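## Talk notes – desk surfaces and cable routing, Trakden office refit

Slot is 14 minutes plus questions. Start on time, skip the company history.

**Opening**

- Scope: desktops, edges and cable holes. Chairs and lighting are in the Virell talk after the break.
- The refit covered two floors. All desks were specified from one sheet. Copies at the back.
- Say early that the sheet went through 4 revisions and that most of the changes concerned the grommet position.

**Surface**

Pale, maple-like finish with a fine wavy grain. Chosen over white because white showed pen marks within a month at the Drernetti site. Mention glare only if asked. Cleaning instructions: damp cloth, mild soap, dry along the grain. No solvent near the grommet rim.

**Corners and cable hole**

Rounded corners throughout. Square corners were quoted and turned down, as the walkways between rows are narrow and people catch their hips on them. The grommet is a plain round hole with a rim, set a short distance in from the far edge. One per desk, near the back, so that leads drop behind the user's knees. Pause on the slide and let people look at the distance between hole and edge.

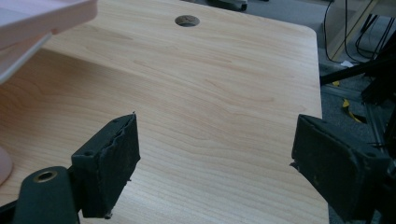 Ndung'u wrote after the first run of this talk that a hole so near the back is fine for a screen lead but awkward for a laptop charger, which has to come forward again across the whole working area. Accept the point. The remedy we tried was a clip under the desktop, bringing the charger lead round the side. It works on desks with a free side and does little for those in the middle of a row.

**Numbers to give**

- Lead allowance: 300 mm of slack below the desktop, more for height-adjustable frames.
- No more than 5 leads through one grommet. Above that the plugs have to be fed in a fixed order – largest first – and people give up.

**Floor**

Grey carpet. Floor boxes sit under it, so the desk position has to be settled before the carpet is cut. Revision 3 got this wrong on one row. Show the drawing, don't dwell.

**Questions likely to come up**

- Can the hole be moved later? Yes, but the old one needs a blanking cap and the cap will show.
- Spare caps: ask the Trakden stores desk, October onwards.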